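Three Bowls

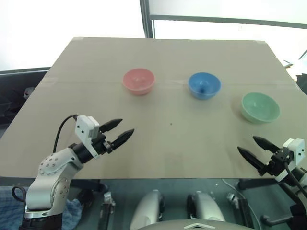 Flash Fiction

She laid them out before the kettle boiled. Pink, blue, green. Always in that order, left to right, the way her mother did it, though her mother had four and a proper tablecloth.

No time. The bus to Dodport left at twenty past and she still had her slippers on.

Pink was for what you kept. Blue for what you gave back. Green, the biggest, for whatever you couldn't decide on, and green was always the one that filled up. You had to leave a good gap between them. Her mother was strict about the gap. If they touched, you'd muddle it, and you'd be carrying somebody else's grief around until spring.

She looked at the table. The tape again. Bits of it in the far corners, a bit along the seam. She'd meant to peel it off when they moved in, then she meant to do it at Christmas, then it was just part of the table. The little dark dot in the middle too. She'd scrubbed that dot. Bleach, salt, a thumbnail. It stayed.

Okay. Quick.

The letter from Skilmont. They wanted 2264 by the end of May or they'd take the house on Gaete Road, and the house wasn't even hers, it was still in her mother's name, and her mother was in the ground at Vallum with a stone that wasn't paid for either. You were supposed to say the thing out loud and then breathe into the bowl. She felt stupid. She did it anyway.

"The house," she said.

Pink? She leaned over pink. The back bedroom, the stair that squeaked, pencil marks up the door frame. Yes. No. The damp. The roof. Every winter a new bucket.

Blue, then. Give it back. Let them have it.

She bent down to blue and her breath wouldn't come. It just sat there in her chest like a swallowed stone. There was a darker spot down inside the bowl, near the bottom, and she stared at that for a while. Minutes, maybe. Minutes she didnt have.

The kettle clicked off.

So green. Fine. Green again, same as the ring, same as the job, same as the man with the boat. She could hear her mother in the next room, almost, saying that's not a decision, that's a cupboard.

She went and found her shoes. One under the chair, the other one God knows where. Coat. Keys. There was over 1000 in the coffee tin and she counted out 20 for the bus and something to eat and put the rest back, then took the whole tin, then put it back again. Stood there with her hand on the lid.

What did you do when green was full? She'd never asked. Her mother must of known. Her mother had that fourth bowl, a white one with a chip, and nothing was ever said into it, not that she'd heard. It stayed out on the table through supper with everybody reaching across it for the bread.

Twelve past.

She picked up the tin, and the letter, and went back to the table. Didn't bend down this time. Didn't breathe in or out or do any of it.

"I'm going to sell it," she told the kitchen.

Then she was out the door with the laces of one shoe flapping, and halfway down the hill before she rememberd the tea.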